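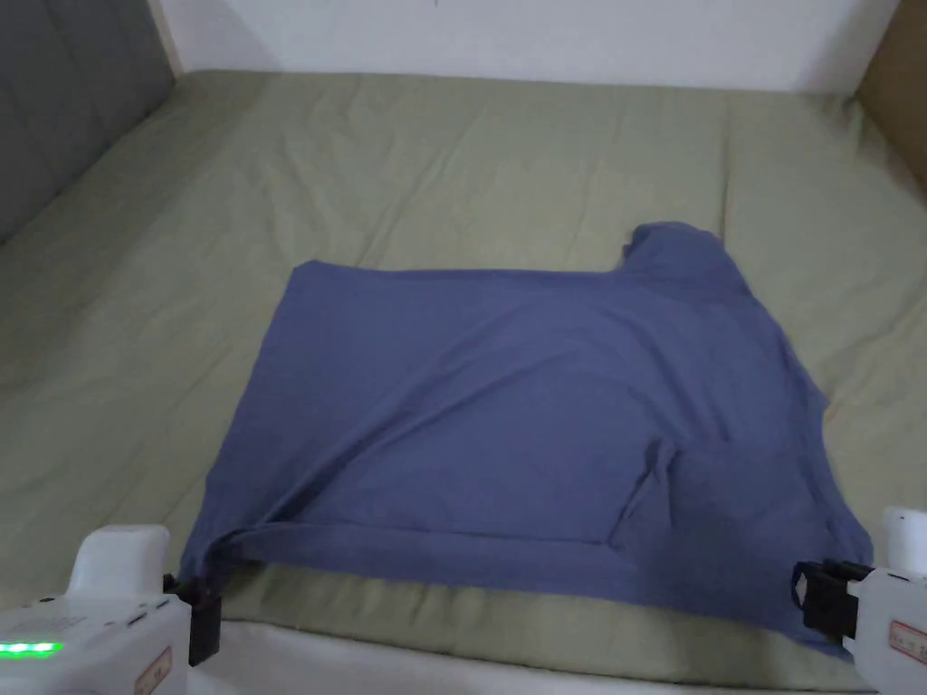
01/07/2020

Up before six again and I don't even mind, because the swifts are back over the yard and I got to drink my coffee with them screaming around the chimney. Four of them this morning! I stood out on the step in my socks until the cup was cold.

But the real news is the dye pot. The woad worked. IT WORKED. I have been sulking about that plant since the first batch went the color of dishwater, and then yesterday evening I lifted the yarn out of the vat, a nasty yellow-green like pond weed, and it turned blue while I was holding it. I had read about it in all the books and I still yelled. Noemí came running down from upstairs because she thought I'd burned myself, and then she yelled too, and we both stood there dripping on the floor mat watching a skein of wool change color in the air.

I want to write down what I did while I remember it. First-year leaves only, picked in the morning and torn up by hand. Hot water, just short of a simmer, then cooled fast in the sink with every ice cube we own. Squeezed the leaves out, added washing soda until the liquid went from brown to green, then whisked like mad for ten minutes. The froth went blue and then went back to green, and that's the moment to stop. Last time I stopped too early, I'm sure of it now. Then the color remover, lid on, and leave it ALONE for an hour. I left it alone for most of an hour.

Three dips for the first skein, five for the second. The five-dip one is gorgeous, a proper soft denim. The three-dip one is paler and a bit streaky near one end where I tied it too tight, but I love it anyway and it's going to be the yoke of the sweater where the streaks will look like weather.

Edith called from Flullari at lunch and I talked at her about pH for so long that her soup boiled over. She was very good about it. Her grandmother dyed with walnut husks and little red bugs scraped off cactus, and Edith remembers the kitchen smelling awful for days, and everybody's hands being purple at somebody's wedding. She's going to ask her aunt what they used to fix the color. I told her to write down every word, even the parts that sound like nonsense, the parts about the moon especially.

Then out to the allotment in the afternoon with the wheelbarrow. The weld is up past my waist and just starting to open, so I'll be cutting it by next week if the rain stays off. Yellow from the weld over blue from the woad should give me green, a real one, the kind you can't get from any single plant around here. I have wanted that green for two years! Shengli has the plot next to mine and grows nothing but beans, and he let me have his old water barrel in exchange for first pick of the rhubarb. I think I got the better end of that. The barrel needs a new tap and smells of something I don't want to look into, but rainwater is so much kinder to the dye than what comes out of our kitchen faucet.

The madder I'm trying not to think about. You're supposed to wait three years before digging the roots and mine has only had one winter. I scraped a bit of soil back with my finger just to see. There was a thin orange root, thin as a bootlace. I covered it up again and apologized to it.

Moushumi wrote back about the Clatthorpe show. She says they do have a table for hand-dyed wool this year, outdoors, everyone spaced well apart, and would I bring whatever I've got. Whatever I've got! Two skeins and a jar of blue froth. I said yes before I'd thought about it. So now I need to dye everything in the basket upstairs, and I need labels, and I need to decide what to call the blue. Noemí says Pond. I'm thinking Swift, though the birds are brown.

Spent the evening winding the gray Shetland into skeins over the back of a chair, with the radio on and the windows wide open. My arms ache. My thumbnails are blue right down to the edges and I keep catching sight of them and grinning.

Tomorrow: more ice, more washing soda, and pick leaves before the sun gets onto the bed. Call Justinas about borrowing the big pot.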